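Jana Görtz had the Lekby gripper until lunch, and after that it was the Etetti. She wrote 26 in the notebook and drew a line under it.

"Same grip?" Till asked.

"Heavier at the wrist. The padding is better."
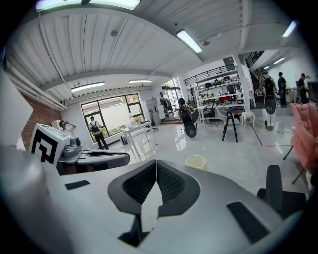 The workshop, from the gripper's side.

Till took the handle and closed his hand on it 11 times. He liked the Lekby. He had liked it in November too, before Kirkegaard raised the price to 3,000.

"Write down that it pulls left," he said.

"It doesn't pull left."

"Then write that I said so."

She wrote it down and passed him the other one.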